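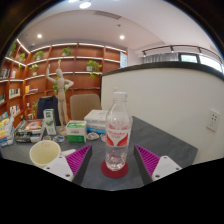
Friday, 4:40 pm

Creature shop notebook, Nulura (the short, not the feature)

Finally got a full skin out of the mold for the swamp thing's head and I am so happy with it! Third pull. The first two had air pockets along the brow, and the second tore behind the left ear when we peeled it. This one came away clean except for a small flap of flash under the chin, which I trimmed with the curved scissors.

What changed: brushed in a thin face coat first, let it go tacky, then filled from the lowest corner of the mold very slowly. Mold was tipped up on two wedges so the air had somewhere to go. Also stirred by hand. The drill mixer is quick but it whips in so much froth that the vacuum pot can't keep up.

Batch: 300 grams for the face coat, the rest from the big tub. Write the tub weight down next time, I forgot.

Seam runs over the crown and down behind the ears, same as the Gikgate monster, and it will be under the weed wig anyway. Patched two pinholes on the nose bridge. They vanish once there's paint on.

Paint test on the torn second pull: olive base, then a very thin brown wash pushed into the wrinkles with a chip brush and wiped back. Lovely. Then flicked a dirty yellow off a toothbrush, and that's the thing that made it look alive. The director's reference is all those old lagoon pictures where the creature looks nearly black, but our night scenes are being lit green from below, and a black head would just be a hole in the shot. Held the test piece under a green gel and the yellow specks jump right out. Going to argue for this one. 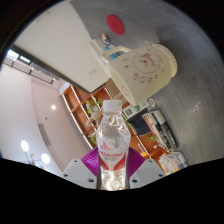
Eyes. The mechanism from Gurker fits with 5 millimeters to spare on each side, so we can keep the blink and the side-to-side look, and I think there's room for a brow lift too if the cable goes over the top of the skull cap. Tried the blink with the skin on. The upper lid drags a little on the way back up. Dusted the inside with talc and it got better, but it's still a touch sleepy on the right. Might thin the foam there. Kind of love the sleepy look for the scene where it first comes out of the reeds, so don't throw out the stiffer spring!

Weight of head with eyes, skin and skull cap, no wig: a good deal lighter than the last one. Wore it for the length of a kettle boiling and a cup of tea and my neck was fine. Vision is poor. Can see the floor through the nostrils and a slot of daylight through the mouth, so whoever is in the suit needs a hand on the elbow going down the bank.

Slime: the El Sherbiny recipe (thickener, warm water, a drop of green, leave overnight) is still the best we've got. Made a 200 milliliter jar to see how it sits on the painted skin. Beads up on the forehead, hangs beautifully off the jaw. Needs a matte patch on the forehead or it'll slide straight into the eyes.

Budget sheet says 3,969 left for the whole suit, hands and feet included. Feet can be built over the old rubber boots. Hands I want to do properly, with webbing, and that means two more molds.

To do
Sand the chin seam
Thin right upper lid from the inside, go easy
Second paint test with more brown round the gills
Cable route for brow lift, mock up in string first
Ask for the camera test to move to October so the hands can be in it
More talc
Label the spring tins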